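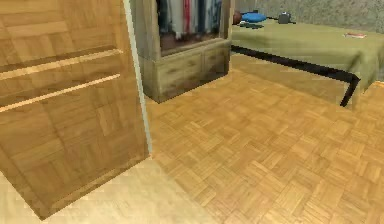 Workshop notebook, Oltness shed
12/01/2022

Glue day. Cold start, so the hide glue was going to be a misery whatever I did, and I spent the first hour fiddling with the heater and moving the pot closer to it and then further away again when it began to pong. For anyone else using the pot: the thermostat reads low. I've put a bit of tape on the dial where it wants to be and please leave the tape alone!

Main job is still the bed for the Prerberg order. The joints I cut before Christmas have all moved a touch. Not badly, but the two back ones that went together with a tap of the mallet now need a proper thump, and the front left one has gone the other way and rattles. I shaved the tight ones with the shoulder plane, a whisker at a time, and stuck a slip of veneer on the cheek of the loose one. It's a cheat but an old and honourable one. Duygu had a look and said she'd have recut it. She would, too. She has more patience than me and a better saw.

Glue tests. I've been keeping a proper log since September and I've now got 17 test pieces broken in the vice, all the same offcut of ash, all the same size of lap. What I wanted to know was whether the old glue (the stuff from the tin at the back, nobody knows its age) is any worse than the new bag. Result so far: no difference I'd trust. Both tear wood before the line lets go, as long as the glue goes on hot and the clamps are on fast. Where it does fail, it fails on the ones where I dawdled. I can see it in my own notes – phone rang, dropped clamp, had to find the other caul – and there's the shiny patch where it gelled before the joint closed. So the lesson is to lay everything out first, dry, in order, clamps opened to width, and then pick up the brush.

I also tried warming the parts this time. Ten minutes on the rack over the heater before brushing. It made a huge difference, loads more time to shuffle things about, and I felt a bit daft for not having bothered before. Duygu Uçar has been telling me this for two years and I'd like it on record here that she was right (she asked for it to be on record).

Finish samples next. Three boards done, all with a milk paint base and then different things on top:

Board A, just paint, two coats, rubbed back with a grey pad. Chalky, nice to touch, marks the moment you look at it. No good for a bed.

Board B, paint and then hard wax oil. Darkened more than I wanted and went a bit yellow in the corner where I was heavy-handed. It did shrug off a wet mug overnight though.

Board C, paint and then water-based varnish, the dead flat one. Best of the lot. Hardly any colour shift. You have to keep it thin and keep moving or it leaves lap marks, and don't go back over it once it's started to grab, I did and now there's a ridge. 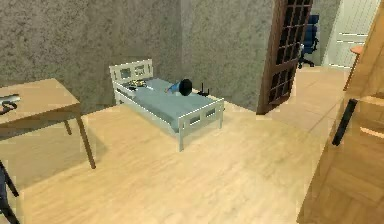
I'm going with C for the bed. I'll do one more board with the varnish thinned by a splash of water, to see if that kills the lap marks without needing a third coat. If somebody wants to do that before I'm next in, the boards are on the high shelf, sanded and ready, and the good brush is wrapped in cling film in the drawer. Wash it after!

Money, while I remember. The Tokgöz timber invoice came to 1,495 and that's the ash and the poplar together. I'd pencilled in less, but the poplar was wider than what we asked for and lovely clean stuff so I'm not going to grumble. Wunurnus, sorry, Wurnunus (I can never spell it) still haven't sent the bed bolts. I rang and got told they were on the van. They were on the van last time as well. If they don't turn up I'll do the rails with wedged tenons and the customer can like it or lump it, though getting it up the stairs in one piece will be a laugh.

Bandsaw: new blade on, the old one had a kink and was ticking every time the weld came round. Tracking took ages. The top wheel guard is rubbing again, so I bent the bracket out with the big adjustable and it's fine for now. Still drifts slightly to the left on anything thick. I think the tyre on the bottom wheel wants replacing, it's gone hard and shiny, and I've written the number of the one we need on the lid of the blade box – it's the 737.

Sharpened both block planes and the wide chisel. The fine stone is getting hollow in the middle, needs flattening, I haven't got the energy today.

To do: flatten stone, chase bolts, varnish test, ask Duygu if I can borrow the good saw, order more glue brushes as the last lot moult.

Left the headboard in clamps. Don't take them off before tomorrow dinnertime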